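Gredovard site
Staff and management meeting on the introduction of automated sorting
Minutes

Held in the upstairs canteen, Tuesday, 2 pm. Present: management, staff representatives from sorting, packing and returns, the safety representative, and the project lead for Rollel. Apologies from the night shift representative, who sent written points.

1. Minutes of the last meeting

Agreed, with one correction. Under item 4 the packing benches were said to be closing in February. It is the two benches nearest the loading door only. The others stay open.

2. Rollel: where we are

The project lead reported that the first Rollel cell has been running on the day shift in returns. It handles boxed goods of one size and passes everything else to a person. On a normal day it passes on 87 items out of 300. Management had hoped for fewer by this point. Staff said the number is higher on days when soft goods come in, and asked for those days to be shown separately. Agreed.

The supplier, Boros, will visit again to look at the belt sensor, which stops the line when a label hangs loose. Staff asked that the shift is told before the visit this time.

3. Teaching work

14 people have now moved from sorting to teaching work, either full time or for part of the week. They use the hand-held grippers to pick up and put down mixed small goods, and the recordings go to Foso, who train the arm software. Most of this is done in ordinary rooms and not on the shop floor, as the arms will later have to cope with clutter.

Points raised by staff:

Pay. Teaching work is paid at the sorting rate. Staff asked for the packing rate, as the work needs more care and people are asked to repeat a task when the recording is rejected. Management will reply in writing before the next meeting.

Hands and wrists. Three people have reported sore thumbs from squeezing the grippers. The safety representative asked for a break every half hour and for a change of hand where the task allows it. Management agreed to the breaks from next week. Changing hands has to be checked with Foso.

Kit. Staff said the finger pads wear and should be replaced before they start to slip. A box of spare pads will be kept in the supervisor's office and people can take them without signing.

Small items. The current task is putting small things into a box lid: clips, round lids, acorns and similar. Staff find the binder clips the hardest to pick up cleanly and asked that a failed pick is not counted against the person. Management confirmed that failed picks are kept and used, and that no individual scores are held.
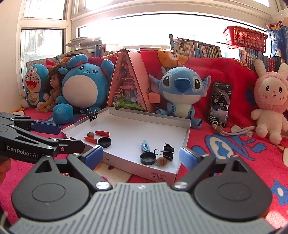
4. Jobs and hours

Management repeated that there will be no compulsory redundancies in returns this year. The staff side asked for this to be put in a letter, and to cover agency workers who have been here longer than 85 days. Management agreed to the letter. On agency workers they could not give an answer today.

The night shift's written points were read out. They are worried that nights will be cut to one supervisor and the machine. Management said no plan of that kind exists, but that a second cell would run on nights if it is bought. Staff asked for the decision on the second cell to come to this meeting first. Not agreed. It will be reported here once made.

5. Training

Two places are open on the Boros course for clearing jams and restarting the cell. Staff asked for the places to go to people from sorting, and for travel to be paid as working time. Both agreed. Names to the supervisor's office by the end of the week.

6. Any other business

The canteen microwave is still broken. A new one has been ordered.

Lockers on the ground floor will be moved to make room for the cell's fencing. Staff are to be given a week's notice to empty them.

Actions

Management: written reply on teaching pay; letter on redundancies; answer on agency workers.
Project lead: separate figures for soft goods days; ask Foso about changing hands.
Safety representative: check the half-hour breaks are being taken.

The meeting closed at 3.25 pm.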